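# Unit 6 handout: Grasping in simulation

Read this before the lab. Bring a laptop with the course environment already installed. Installing it in class takes the whole first hour.

## What you are doing

Each team writes a grasp planner for a two-finger gripper and tests it in the simulator. The planner gets one view from the wrist camera and returns a position, an approach angle and a finger opening. The simulator then closes the fingers, lifts, and records a hold or a drop.

Teams have 2 people. If you need a partner, post on the Brukbridge section board before the lab starts.

## Files

- `planner.py` is the only file you edit.
- `scenes/` holds 1,272 scenes. Use these for development.
- `scenes_check/` holds 177 scenes. Run these once, at the end, and report the number you get.
- `run_batch.py` runs 50 scenes at a time and writes a log.

Do not tune on the check set. We compare your log with a run on the Plumville lab machine, and the two should agree.

## Choosing a grasp

Start with simple shapes. For a box, find two parallel faces and put one finger on each. For a cylinder, close across the diameter, near the center of mass.

Objects made of several parts take more work. A bounding box around the whole thing tells you very little, since its center may fall on a part you can't hold well. Look for a section that

1. is narrower than the full finger opening,
2. has surfaces on both sides that face the fingers, and
3. is close enough to the center of mass that the object won't swing when lifted.

A large smooth sphere often fails the first test. A thin ring or wire may pass it and still be a poor choice, because a small position error means a miss. A straight cylindrical section is usually worth trying first.

Score at least five candidates per scene and print the scores. If your top two are nearly equal, print both.

## Common problems

**Wrong frame.** The camera frame and the gripper frame are different. Convert before you send a pose.

**Background picked as target.** Scenes include other items and textured surfaces. Mask by depth first, then by color. Color alone will not separate a gray part from a gray finger.

**Fingers hit the table.** Check clearance along the whole approach path, including the last step.

## What to turn in

- `planner.py`
- The log from the check set
- One page on two failed grasps, with the scores your planner gave them and what you would change

Grading is 50 points: half for the planner, half for the write-up. The write-up is due at 5 p.m. on the day after your lab.

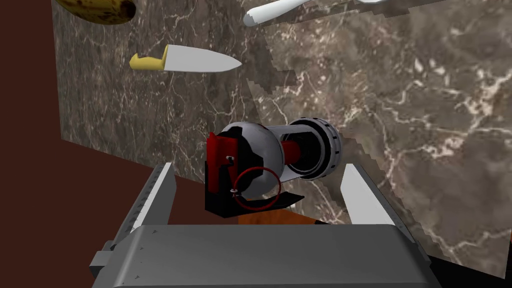 *Figure 1. Wrist view with the fingers open. The target has a silver sphere, a red bracket and a cylindrical arm.*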